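Community > Trading Bots > Setup Help

Bot keeps skipping my stop-loss overnight

Shirley Boychuk
I run Jallora on an old desktop at home with 3 rules going. Daytime is great! Overnight it buys fine but the stop-loss just sits there, and last night it let a coin slide to 3,257 without selling (ugh).

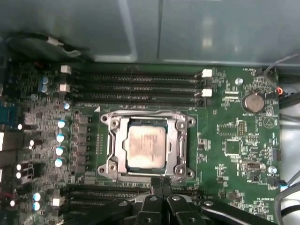 Processor and empty memory slots

Is it my rule or my PC?

Hélène Després
Sounds like sleep mode to me. Jallora's desktop version only checks prices while the machine is awake, so set sleep to "never" and look at your log in the morning.

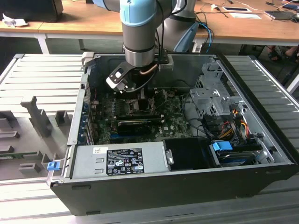

Do I have to leave the app window open too?
Minimized is fine, just don't sign out.

Mine did this until I set the check interval to 90 seconds. 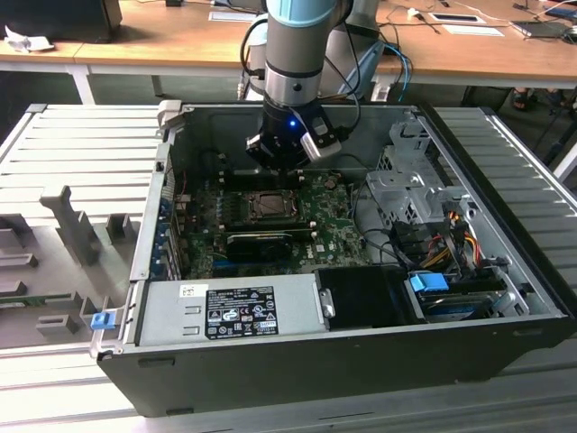 Dell board with graphics card fitted

Cloutier
Just use Mellovik, it's hosted. Never had trouble.

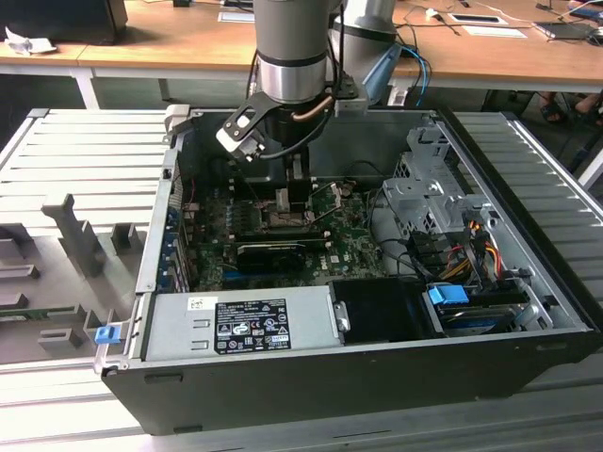

Related: Stop-loss or trailing stop for a beginner?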